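Shop > Faux Flowers > Single Stems > Seno Hydrangea, Sky Blue

I've sold silk-style flowers for years and the Seno is still the one I take home myself! It's a pale sky-blue hydrangea with nice full, ruffled heads — the kind of blue that goes with white dishes, old denim, pretty much anything.

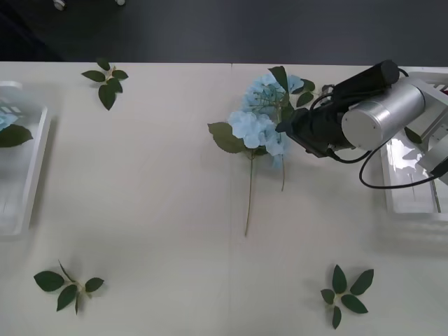
Seno hydrangea in sky blue, with leaves and long green stalk

The leaves come in different sizes, and there are little buds tucked in among the petals (my favorite bit). Bend the stalk gently if your vase is short. I use 2 in a narrow jug, more in a big one. Dust with a soft dry brush and keep it off a sunny windowsill.

Item 403. Questions? Ask for me, Archana Prajapati.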